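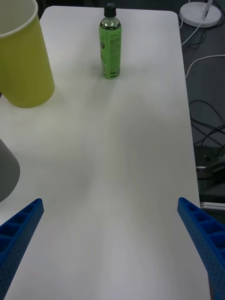 I've had the Rendier hand controller for two weekends now and I'm smitten. You hold the grip, squeeze the trigger, and the arm does what you do — only a hair later. By Saturday lunch I had recorded 228 demos of one job: reach across the table, close on the green bottle, bring it back to the near side. My wrist was tired but I didn't want to stop!

The trigger is the best part. It's light at first and firms up toward the end, so you can ease the two blue fingers shut without crushing anything (my old Brokonis pedal was all or nothing, and paper cups paid for it). Pressing the thumb button saves a take, holding it throws the take away, and I used that second one a lot.

Gripes? The strap is stiff, and twisting past a quarter turn means letting go of the clutch and starting over, which shows up in the recordings as an ugly pause. Lowri Bellis has smaller hands than mine and couldn't reach the clutch at all until we moved the strap down a notch. The manual covers none of this.

Setup took me one evening, mostly spent on the base station. If you teach by remote control even now and then, try one. I'm starting on the yellow cup next.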